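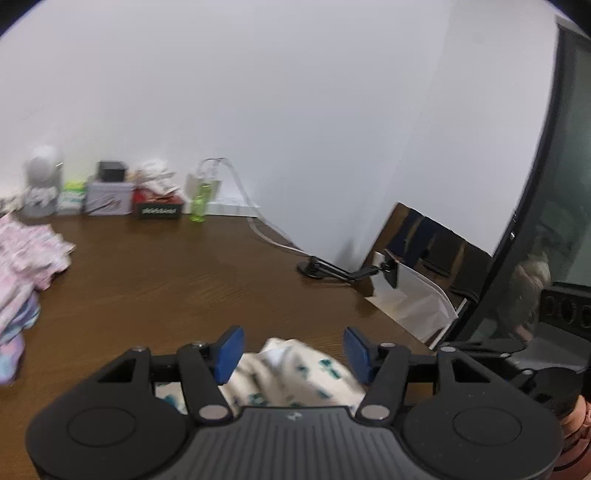 Sultholm Tabletop Arm Mount, black
Reviewed by Delwyn Faulkner, Dec 4, 2020

I bought the Sultholm to hold a small device at the corner of the table where I fold laundry, so I could follow a show while pairing up baby-sized things with other baby-sized things. It replaced a Dawber stand that bowed its head a little further with every episode.

The round base is the good part. It stays where I put it, even when a stack of pajamas leans on it, and it takes up less wood than a dinner plate. The arm bends at the joints and then holds, once you've tightened the knobs harder than the leaflet suggests. My wrist has opinions about those knobs.

The leaflet promises 5 positions. I use 2: facing me, and facing the wall when I'm losing to the fitted sheets.

No cable clips in the box, so the cable wanders across the tabletop like it pays rent. For this price I'd have liked one clip. Black only, too, which shows lint beautifully.

Four stars. I'd buy it again, though I'd get my own clips first.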